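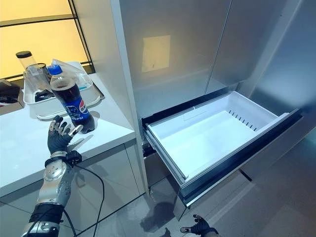 4. Trying out the two hands on the fridge drawer task

OK, you've got both hands bolted on and the Lougher controller is talking to them. Now for the fun part! I use a kitchen corner for this because a soda bottle and a freezer drawer ask for very different things from a hand, and you find out fast which settings are garbage.

I wrote this section for the Stostik five-finger hands, but the steps are the same if you bought the Lirard set. Where the two differ I say so.

Before you start

Clear the floor where the drawer slides out. Keep the stop button where you can slap it without looking (mine lives on my belt, which looks silly and works great). Check that the bottle cap is screwed on tight. Ask me how I know.

CAUTION: Never put your own hand in the drawer while the arms are powered, even with the controller paused. Paused still holds torque.

Step 1. Load the profile called drawer_basic on the Lougher. The grip limit should come up as 158. If you see 235, you've still got the factory number in there, and that's too strong for a thin plastic bottle. Change it before you do anything else.

Step 2. Send both arms to the ready pose with the fingers open. Wait for the thumbs to finish moving. They're slower than the fingers on the Stostik, and if you hurry them you get a calibration warning that won't clear until you restart.

Step 3. Look at your cables. You want enough slack at the wrist for a full turn, but a loop that hangs too low will catch on the drawer front sooner or later. I tie mine at the forearm and leave the wrist end free.

Step 4. Run the right arm down into the open drawer at quarter speed. Keep the left one up and out of the way with the palm open. You're checking reach here, so go nice and easy and watch the elbow as much as the hand.

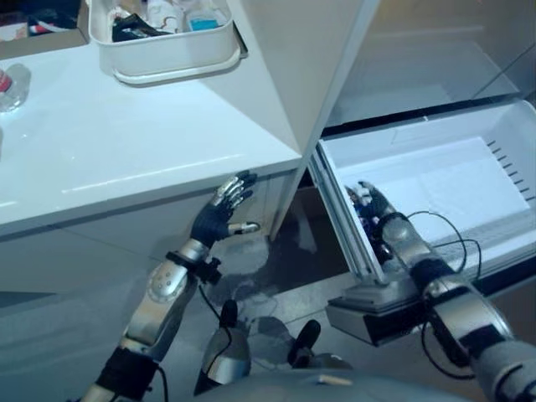
Jevent forum reply: I had the Lirard hands on the same arms all of August and I'd tell people to drop the wrist speed even lower for this step. Mine kept overshooting into the bottom of the bin. Half of your quarter speed fixed it, and the thumb stopped throwing errors too.

Good tip, and I've since added it to my own Lirard profile. On the Stostik I haven't needed it, but it costs you nothing to start slower and work up.

Step 5. Now practice on the drawer edge. Bring the right hand to the front edge, let the fingers curl over it, and stop there. Don't pull or push yet! Read the finger loads on the controller screen first. They should be close to even. If one finger is doing all the work, back off, turn the wrist 2 degrees, and go in again. 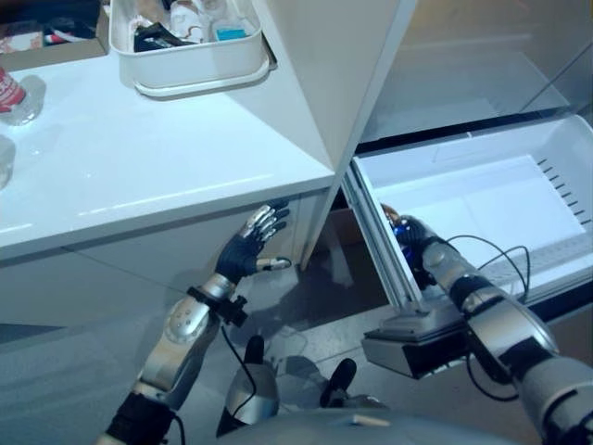
Fig. 4-2. Right hand at the drawer edge, left hand raised.

NOTE: Gloves change everything. I like them for grip, but the load readings shift when you put them on, so redo the zero with the gloves already on the hands. If you swap gloves halfway through a comparison, toss the earlier numbers and start over. I know, I hate it too.

Step 6. Once the edge grip looks good, move the drawer a short way in and out. The arm should follow the rail without fighting it. A grinding sound means your path is crooked, so stop and teach the end point again.

Step 7. Bottle time. Switch the view to the wrist camera, close the fingers from one side and bring the thumb in last. The picture smears badly when the arm is moving fast, and the Lougher's slip check gets confused by it, so I leave slip check off during the swing and turn it back on for the last bit.
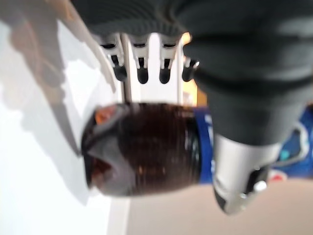

If you'd like to keep slip check on the whole way, lower the arm speed and raise the camera shutter setting one notch at a time. You'll need more light in the room when you do that. I ended up dragging a floor lamp over, and it made more difference than any menu setting I tried.

Step 8. Open the fingers only after the bottle is resting on something solid. Then send both arms back to the ready pose and save your log before you change hands. The Lougher overwrites the last log when it sees new hardware, and it doesn't ask first.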